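Chapter 3
Packaging and Returns in Footwear Retail

Footwear is sold in more size and width combinations than most other consumer goods, and each combination is stocked as a separate item. A mid-sized store may carry more than 2,000 such items. The box is the basic unit of storage, and its end label is the main means of finding stock. This chapter covers box formats, labeling, and the handling of returned pairs.
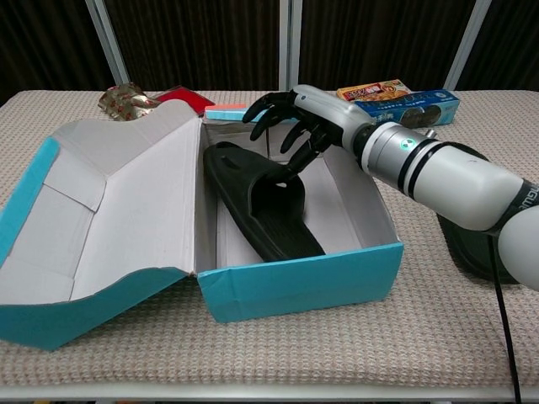
Reading time: 20 minutes

3.1 The box as a stock unit

A shoebox protects its contents from crushing and light, and it allows stacking on open shelving. Board weight is chosen by stack height. The Isstead warehouse, used as a case in this chapter, specifies board of 300 grams per square meter for sandals and slip-on styles and a heavier grade for boots.

3.2 Condition on return

Returned pairs are graded before they go back on the shelf. The grader checks the soles for wear, matches left and right sizes, and compares both with the end label. At Flostham Footwear, a pair in a damaged box is moved to a new box and relabeled before it is sold again. The cost of this step is charged to the returns account, as set out in Section 3.4.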